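Packing and Shipping Basics, Unit 5: How Big Is Your Box, Really?

I teach this unit early because it saves people the most money.

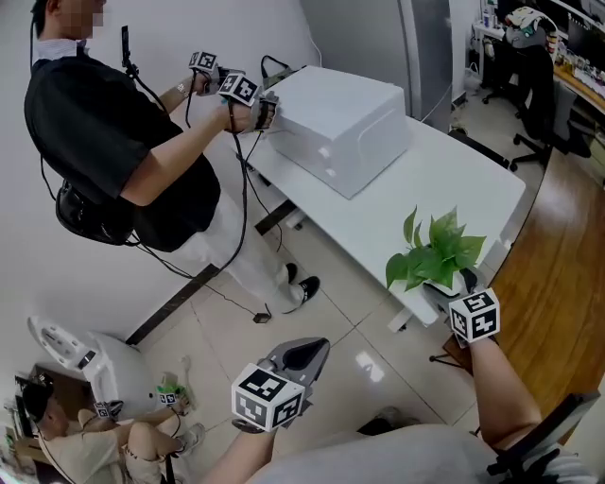 One student wrote on last term's feedback sheet that dimensional weight felt like a scam, and could I please explain why a box of pillows costs more to send than a box of books. Fair! I felt the same way when I started at the Tranell depot.

So, trucks fill up before they get heavy. A carrier sells you space as much as weight, and it bills whichever number comes out bigger. Measure length, width and height at the widest points (bulges count, sorry), multiply them, then divide by the carrier's divisor. Our practice carrier, Drutov, uses 5,000 with centimeters and kilos. Always check the rate card — divisors change, and I've been burned.

My own sad story: I once sent lampshades to Flirkau in January in a box way too big for them, and the bill came to 477 when I had quoted the customer far less. I ate the difference.

For next time, read the Lytvynenko handout up to page 7 and measure a box you have at home. Bring the three numbers and the actual weight. We'll work out the billed weight together, so bring a calculator too.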